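10/15/22

Rain until eleven, so the outside work moved to tomorrow and I went through the damp readings for the back bedroom. Meter held to the plaster at 12 points along the chimney breast, same pencil marks as last month. Ten are unchanged. The two nearest the window have gone up by 2 points each. I suspect the flashing. Kwame Laryea still thinks it is condensation, and wants a vent fitted before anybody goes up a ladder.

Rang Skindley for the lead. They cut to width but not to length, and the minimum order is 3 metres. Collection only, before noon on weekdays. Asked them to hold one roll until I have measured the step on the north side. 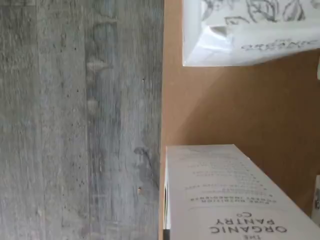

Emptied the dehumidifier at eight this morning and again at six. Up to a litre and a half in total, though the scale on the tank is hard to read at the lower end. The bedroom door stayed shut all day and the heating was off. I will repeat this with the window taped at the bottom, then with the chimney balloon out. One change per day, or the figures are useless.

Spent the afternoon on the gutter bracket. The old screws are seized and two of the heads have gone. Drilled one out with a 3 mm bit, slowly, and stopped when the battery went flat. The spare will not charge past one bar.

Kwabena Gbeho returned the long ladder. One foot is worn down to the metal. Replacement feet from Tsikata are sold in pairs, part 211, and the fixing holes need checking against mine before I order.

Bread in at four, out at twenty to five. Crust too dark on the left side again. Lower the shelf by one next time.

To do: measure the step, charge the drill, find the invoice for the meter. Bins are the green ones this week.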